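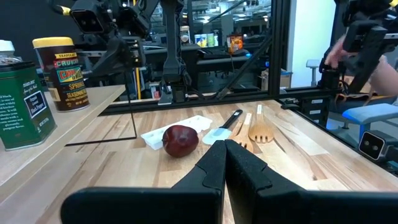
Re: Kesero two-finger gripper kit, is it any good?

On 02/01/2019 a list member wrote:

> Has anyone on here tried the Kesero kit yet? We have a pair of
> arms in Clurkham doing very little and I am tempted. Main worry is
> round things. Our present grippers are fine with boxes and hopeless
> with fruit. Also, is the wrist camera worth the extra?

Yes, we have, and I'm really pleased with it! We put the kit on in July and I've been meaning to write it up for the list ever since.

Fruit first. The padded fingers are lovely on an apple. We did 37 tries with apples and dropped two, both my fault (I'd set the closing force far too low). An ice cube tray is harder, you have to come at it from the short end. Wooden forks and spatulas lying flat on the table are still a pain, and I'd say nearly 30 per cent of ours needed a second go. If anyone has a good trick for thin handles I would love to hear it.

Wrist camera: get it. You see both fingers and whatever is just past the tips, and that made lining up so much easier for us. The fingers do hide part of what you're reaching for, mind, so keep a second view from the side as well.

Fitting took us 19 minutes per arm once we had the right screws. The ones in the box were too short for our Skustley mounts, so check before you start. Spare pads come in packs of 11 (odd number, no idea) and we're still on the first set.

The Millet driver works with it, but you want the newer branch. I can send our settings file if that's any use.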